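Plukosgate Rental Listings

A table of apartment and house rental listings for the Horero and Oten districts, kept for people who compare asking rents between neighborhoods. Maintained by Hatsue Tamura. Address matching by Natsumi Kudo.

Contents

listings.csv – one row per listing
buildings.csv – one row per building, joined on building_id
districts.csv – district names and codes

All files are UTF-8, comma separated, with a header row. Empty cells mean the value was missing in the source listing. A zero is a real zero, which is common in the deposit column.

Main fields in listings.csv

listing_id: text, stable between releases
building_id: text, may be empty for detached houses
district: HOR or OTE
rent_month: whole number, local currency, building fees not included
fees_month: whole number, empty if the agent did not state them
deposit: months of rent, one decimal place
floor_area: square meters, as stated by the agent
rooms: text, kept in the form the agent used
first_seen, last_seen: month only
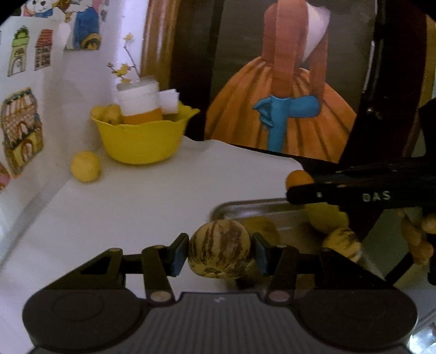
Rents are asking rents. The table does not record what the tenant signed for, and last_seen does not mean the unit was rented in that month. A listing may be pulled for repairs or moved to another agent.

Duplicates are merged when 2 listings share a building, floor, floor area and rent. If the rents differ, both rows are kept and the dup_flag column is set to 1. Detached houses are matched on street address only, so expect some misses, mainly on the older streets in Oten where lots were split and house numbers repeat.

Floor area is not corrected. Agents in Horero often include the balcony and agents in Oten usually do not. Rows above 300 square meters were checked by hand against the building plans, and the ones that could not be confirmed have area_flag set to 1.

Known problems

The October release dropped the fees for all Nakajima buildings. Fixed in version 2. Use that version or later if you need total monthly cost.

Room counts such as "1+S" are not parsed. Storage rooms and studies are written the same way by most agents.

Corrections

Send the listing_id, the field name and the right value to Natsumi Kudo. Changes to district borders go to Hatsue Tamura.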